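Liste : atelier-bras
Objet : Re: [atelier-bras] Poste textile : doigts recalés, on peut relancer ?
Date : 18/12/2025

Bonjour à tous,

Je réponds dans le fil, sous la citation.

> Le poste textile est de nouveau en état. Les deux pinces ont été
> démontées et remontées avec les doigts noirs de chez Lammers, serrage
> fait selon la fiche Plarnska. J'ai relancé la routine de mise à zéro,
> aucun défaut remonté. Pour moi on peut reprendre les essais de pliage
> à Randale. La dérive du bras gauche venait du jeu dans les doigts,
> c'est réglé.

« C'est réglé », je demande à voir. La routine de mise à zéro ne mesure pas le jeu en bout de doigt, elle lit les codeurs. On peut avoir un doigt qui bouge de 2 mm à la main et un zéro parfait à l'écran. On a déjà écrit « réglé » en avril pour la même dérive, avec la même routine à l'appui, et le bras gauche pinçait de nouveau à côté de l'ourlet au bout de 70 cycles environ.

Je ne conteste pas le remontage. Je dis que changer les doigts et le serrage en même temps ne permet pas de savoir lequel des deux était en cause, ni même si c'était l'un des deux.

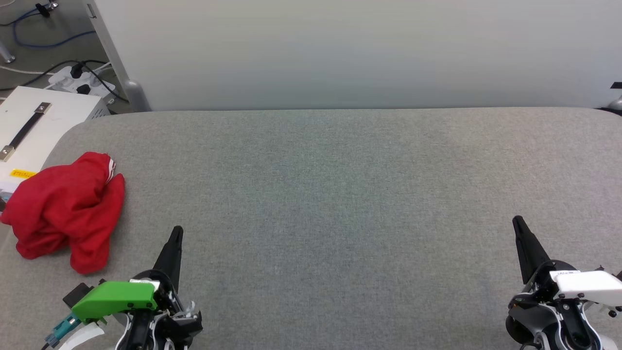
Câblage et implantation

La multiprise est toujours au sol, derrière la table, avec les câbles noirs en tas à côté. Il était question de la fixer et de faire passer tout ça en goulotte. Le câble bleu traîne aussi par terre, en boucle. Quand quelqu'un passe au fond et accroche un câble, on perd une liaison et on va ensuite chercher la panne dans la pince. Je ne prétends pas que la dérive vient de là, mais tant que c'est dans cet état je ne l'exclus pas.

Côté pince gauche, le connecteur turquoise sous le boîtier vert : a-t-il été débranché pendant le démontage ? Le message n'en parle pas. Si oui, je voudrais savoir si le câble a été bridé au remontage et avec quel mou.

Le caisson blanc à poignée touche presque le coin de la table, voire s'appuie dessus. À reculer avant toute mesure.

Dernier point, le tissu gris du plateau. Le bord est rembourré et je me méfie de toute référence de hauteur prise sur une surface souple. La fiche Plarnska suppose un plan dur, relisez-la. Qui a palpé quoi, et à quel endroit ?

Avant de reprendre les essais, je demande donc :

- une mesure du jeu au comparateur sur chaque doigt, bras hors tension puis sous couple ;
- le retour des anciens doigts sur le bras gauche seulement, serrage neuf conservé, pour une série complète ;
- les câbles rangés et la multiprise fixée ;
- les relevés bruts déposés sur Nivetden, pas une capture d'écran.

Si la série passe avec les anciens doigts, la commande Lammers n'aura servi à rien et il faudra le noter dans la fiche du poste. Si elle ne passe pas, je retire mes objections sur les doigts et on parlera du reste.

Le vêtement rouge peut rester comme pièce d'essai, à condition de garder le même du début à la fin.

Cordialement,
la maintenance, Randale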